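How to Clean the Dust Out of a Desktop Computer

A desktop that has sat on the floor for a year or more will have dust in the fans, on the filters and along the bottom of the case. The fans run faster to make up for it, and the machine gets loud. The job below takes an evening and needs very little.

What you need
A Phillips screwdriver
A can of compressed air or a small electric blower
A soft brush, such as a clean paintbrush
A dry microfiber cloth

Before you open the case
Shut the computer down from the menu. Switch off the power supply at the back, pull the power cord, then unplug everything else. Hold the power button for a few seconds. Take the machine outside or into the garage if you can.
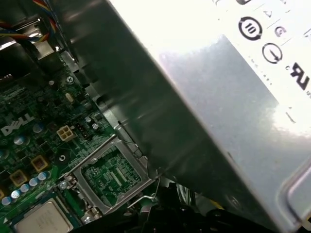
Do I need to open the power supply to clean it?
Leave it closed. The parts inside can hold a charge after the cord is out. Blow short bursts through the vents from the outside and wipe the housing with a dry cloth.

Filters and vents
Most cases have a filter at the front and another underneath. Slide or pull them out and tap them over a trash can. Mesh filters can be rinsed under the tap, but let them dry overnight before they go back in. Brush the vent slots along their length, then blow them from the inside out. 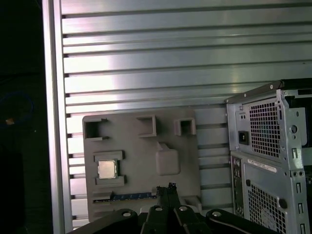

Work from the top of the case to the bottom so the dust falls onto parts you haven't cleaned yet. Keep the can upright and spray from a few inches away.

Fans and heat sink
Hold each fan still with a finger before you blow air on it. A fan that spins freely under compressed air can damage its bearing. Brush the blades on both sides. For the heat sink, aim between the fins and repeat until no more dust comes out.
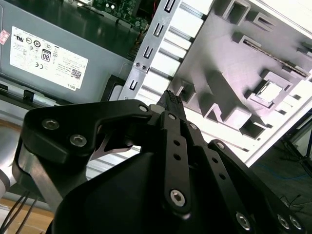

Check that every cable is still seated, especially the ones near the fans. Put the filters and side panel back, plug in the monitor and keyboard, and connect the power last. If a fan rattles at startup, shut down and look for a wire touching the blades.

I do mine every October, before the heating comes on. Homes with pets may need it 2 times a year.

Last updated February 13, 2026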